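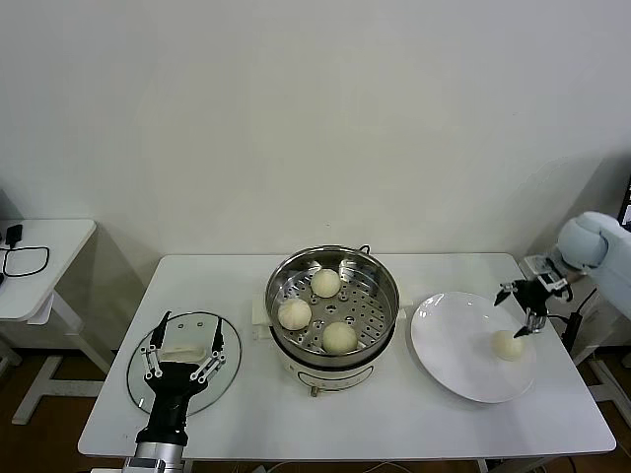

January 15, 2020
By Lutfa Herath

Swam 30 lengths tonight at Coleo baths, which makes 177 since New Year. The medium lane was full when I got in and stayed full until quarter past seven. The man in front was doing a very wide breaststroke and the woman behind me kept touching my feet, and there was no room to pass at either end. Three buns in a steamer basket, one at the back, one at the left, one at the front, have more space round them than we did. I moved to the slow lane for the last ten lengths and it was better. Slower, but I could keep my own pace and look at the line on the bottom.

The water was warmer than last time. The clock at the deep end is still wrong, so I used the one over the lifeguard's chair, which I can't read without my glasses. I think the first 20 took me a little under a quarter of an hour.

The new goggles (Grurkex, the small ones) leak on the left. I tightened the strap twice and then had a ring round my eye all through supper. I might go back to the old pair, which are scratched but stay on. The woman at the desk said to wet the seals before putting them on, so I'll try that first.

Front crawl is coming on. I can do four lengths of it now before I have to change to breaststroke, and in November it was one. My kick is still poor. Nekunow, who takes the improvers' class, says I bend my knees as if I'm riding a bicycle, and she had me hold a float and kick with straight legs for two lengths. I hardly moved. A boy of six or seven went past me both times.

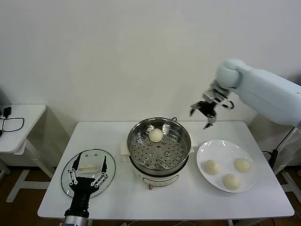
Why do I get out of breath on crawl and never on breaststroke? I hold my breath while my face is under and then try to breathe out and in during the same turn of the head. Nekunow spotted it in one length. She wants me to blow out steadily all the time my face is in the water, so that there is only the breathing in left to do when I turn. I tried it at the shallow end, standing up and holding the rail, and it was fine. As soon as I was swimming I forgot.

The plan for the rest of the month is to go twice a week, once for distance and once for the class. The distance I want is 800 metres without a stop, and in our pool that is 32 lengths. I did 30 tonight but I stopped after each ten to move my goggles about, so it doesn't count. When I can do 800 I'll go on to 1,000. The lake swim at Vītola is in June and the short course there is 1,000, with no wall to push off from and no line to follow. I haven't put my name down. The form is on the fridge.

I need to find out what the lake temperature is in June. I also need to ask whether you can wear an ordinary costume or if it has to be a wetsuit, as I don't own one and don't want to buy one for a single morning.

Locker 14 ate my pound coin again. I told the desk and they gave me another one from the till. Hair still wet when I got to the bus stop – must put the woolly hat in the swimming bag and leave it there. Shoulders stiff now, right worse than left. Towel and costume are on the rack. Next swim is the class, so take the float and the old goggles.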